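Undier Folding Surface Pad, Gray
Sold by Marras. Ships from Vedivdale. 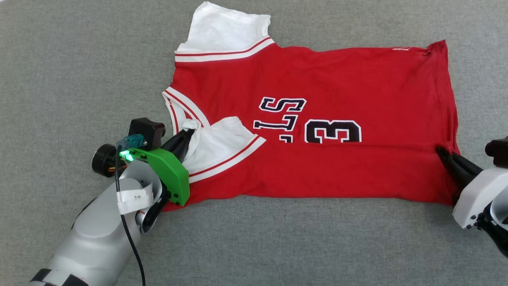
Jersey-style top on the gray surface, one sleeve folded in over the front.

Overview

Let's start with what the maker claims. Undier says this pad "changes the way you fold." We doubt it. It is a flat piece of woven gray fabric with a thin backing, and you put it on a table and fold clothes on it. If your folding is bad on a bed, it will be somewhat less bad on a table with this under it, and most of that is the table.

What we'll vouch for is the surface. Shirts stay where you put them. On bare varnish a slick top creeps every time you pull a sleeve across, and you end up chasing the hem. The weave has enough grab to stop that. It's also plain, with no printed lines or outlines of a shirt to follow, and we count that in its favor. We sold a pad with printed guides two years ago and they fit exactly one size of shirt.

Who buys it

Mostly people who fold the same kind of item over and over: team laundry, resale, uniform rooms. Sports tops are a fair test because they come with thick trim and big printed numbers. Any two-layer style, with white sleeves set into a colored body and striped bands at the armholes and neck, will bunch at the shoulder if you hurry the sleeve. The pad will not fix this. You still have to lay the sleeve in, smooth it, and only then bring up the rest. Try not to put a hard crease through the middle of a number if you plan to store the shirt for a season.

Does the color matter? A little. Red and white both show up well on the gray, so you can spot a crooked edge before you've folded it in. Charcoal sweats are another story, and if you fold a lot of dark gray you'd be better off with the Fimeo pad in cream. It stains, though.

Specifications

Color: mottled gray (the only color offered)
Surface: woven fabric
Weight: 870 grams
Storage: roll it, don't fold it
Care: spot clean, air dry, no iron
In the box: one pad, one strap

Things we don't like

It picks up lint. Undier calls the weave "lint resistant" on the packaging and we asked them to explain what that meant. We are still waiting. Keep a lint roller nearby, or a damp cloth.

The strap is too short once the pad has been rolled and unrolled a while. Use string.

The corners curl for the first day or so out of the box. Leave something heavy on them overnight.

Do you need one?

If you do a single load a week, no. An old blanket pulled tight over a table gets you most of the way there for free. If you have a stack of uniforms waiting every evening, it may be worth the shelf space.

Orders and returns

Orders in by 11 a.m. leave Vedivdale the same day. Unused pads can come back in the original box. We don't take back pads that have been washed in a machine, and yes, we can tell. The backing separates.

Related: Fimeo Cream Pad, Marras Lint Roller, replacement straps (back in stock in September)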